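Section 3: Setting Up the Table for Visitors

Welcome back! If you have worked through Sections 1 and 2, your Dalaris unit is bolted together, charged up and talking to its controller, and the next job is getting it ready to meet people. We have run this demo at every Orstead open day since July, and the steps in this section are the ones we keep coming back to.

1. Pick a table that doesn't wobble. Lean on each corner with your hand and watch for any rocking.

2. Set the robot down with its arm facing the middle of the table, and let the power cable drop over the side away from your guests.

3. Fold a towel flat and lay it where the gripper can reach it. Blue works nicely if your tabletop is white.

4. Put out the food pieces, a plate and a bowl. Leave a hand's width between the pieces if you can, though two close together will give folks something to talk about.
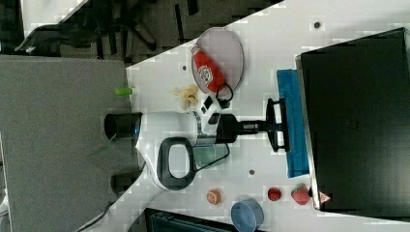 McAlister
Demonstration Lead, Orstead Open Days

With the strawberries, the peach-colored fruit and the light blue bowl out on the table, along with the ketchup bottle on its pink plate, you have plenty to choose from for a first run.

5. Open the Akov panel on your controller, choose Visitor Mode, and wait 20 seconds for the arm to find its home position.

6. Invite your guests up to the table, tell them which piece you plan to move, and press Start. Go slowly the first time (people really do love watching the fingers open and close!).

7. When the run is over, press Rest and let the arm settle before you move anything.

CAUTION: Keep hands, sleeves and dangling badges away from the gripper whenever Visitor Mode is on. Small children should stand with a grown-up.

CAUTION: Never pull the robot toward you by its cable. Use the loop handle, and only with the power off.

NOTE: Visitor Mode stops by itself after 90 minutes. You can start it again from the same panel, but please give the motors a little break first, and maybe get yourself a cup of coffee while you're at it.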